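Sterniveo (installation and public performance)

Sterniveo is a site-specific installation and participatory performance by the artist Mulugeta Derese, made with the textile artist Selma Ristić and first presented on the ferry landing at Miresholm. The work is made up of a long clothesline, painted wooden pegs, a bench, two brass bells and a great many borrowed garments, which people from the town brought along, hung up, and later took home again (though not always the same ones they came with, and that was very much part of the idea).

Background

Derese grew up in a house beside the landing, and has often spoken fondly of the washing lines that used to run between the yards there. When the yards were fenced off to make room for a parking area, the lines went too, and with them a good deal of daily talk between neighbors. He carried the idea of putting one back for years – first as a drawing, then as a small tabletop model – before he met Ristić, who was running a mending workshop called Momley in a former bakery up the hill. She suggested that the clothes should be real ones, lent by real people, and that every lender should be asked to sit on the bench for a little while and tell whoever happened to be there where the garment had been worn.

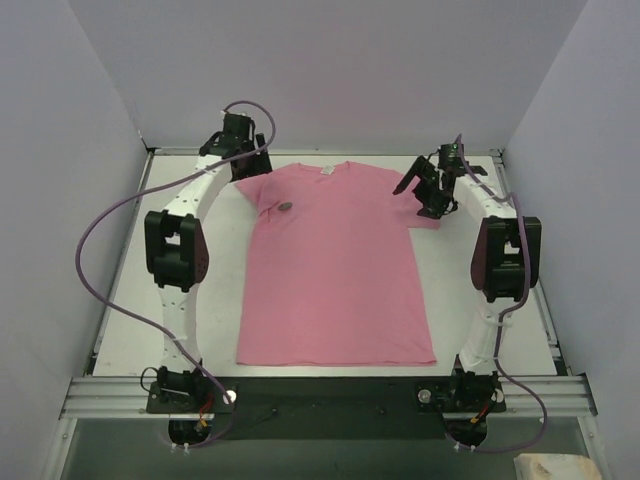 Was the work meant to stay up for good?
Derese always planned it as a temporary piece. The line was up for 25 days, after which it was taken down, coiled and given to the town, along with the bench.

The performance

The installation opened on 5/29/19 with a slow procession from Momley down to the water. The walkers carried the folded clothes in their arms, and at the landing each person rang one of the bells, picked a peg and found a place on the line. There was no set script. Ristić had written 6 short prompts on cards, such as "Who gave it to you?" and "When did you last wear it?", and these were passed along the bench to anyone who felt shy about beginning.

In all, 1000 pegs were painted for the piece, in a soft yellow that Derese mixed himself to match the old ferry timetable board. Each one had a short word burned into the side. Visitors were welcome to keep the peg they had used, and it's still quite common to come across one in a Miresholm kitchen, holding a bag of flour shut.

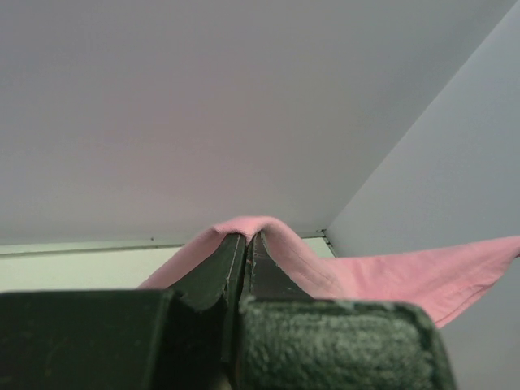
Reception and later versions

Early reactions were friendly, if a little puzzled. Some residents took the line for an ordinary one and hung out their towels, which pleased Derese so much that he asked for the towels to be left where they were. A longer review in the arts newsletter Gebru praised the talking bench in particular, while wondering whether the bells were really needed, and Ristić later said she had come around to that view herself.

A smaller version was shown indoors the following August, with the line strung across the old bakery and the stories played back from a recording. Derese found it too quiet without the wind, and he has since turned down invitations to show the work in galleries.

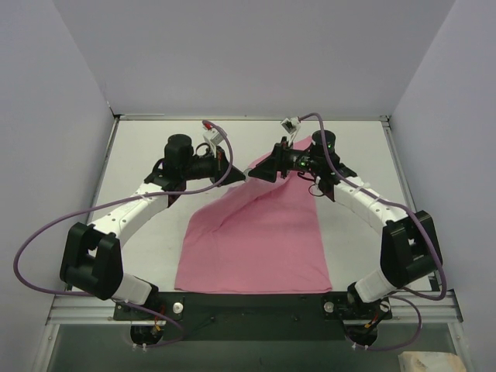 Surviving material

The prompt cards, the tabletop model and one of the bells are kept at Momley, where they can be seen on request during workshop hours. The other bell hangs at the ferry landing and is rung by the crew before the last crossing of the evening. The bench is still in use there too, and has been repainted in the same yellow.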